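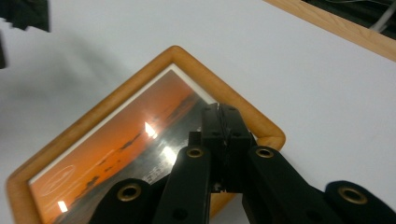

Cómo quitar los reflejos del cristal en un marco de fotos

22 de enero de 2023
Por Natalia Alvarado

Hola. Tengo una foto de una puesta de sol en un marco de madera clara, con un borde blanco fino entre la madera y la foto. El cristal es normal y refleja todas las luces del salón, sobre todo en el centro de la foto. Me lo regalaron en diciembre y el marco me gusta, así que no quiero cambiarlo. ¿Se puede poner otro cristal? ¿O es mejor colgarlo en otra pared? Tiene las esquinas redondeadas por fuera, no sé si eso complica algo.

Greer Gillies
Las esquinas dan igual, lo que cuenta es el hueco de atrás. Abre las pestañas, saca la trasera y mide el cristal, no el marco. Pide cristal antirreflejo de 2 mm, que es lo que suele entrar. El mate sale más barato pero apaga los colores, y en una puesta de sol se nota. A mí me lo cortaron en Koren en el día. Limpia las dos caras antes de cerrar y no toques la foto con los dedos.

Shireen Joubert
Antes de gastar prueba a moverlo. El mío lo pasé a la pared de la ventana y casi no refleja. También puedes inclinarlo un poco hacia abajo con dos topes de fieltro detrás, en la parte de arriba.

Sibusiso Steyn
Yo le quité el cristal al mío y ya está. Coge polvo, eso sí.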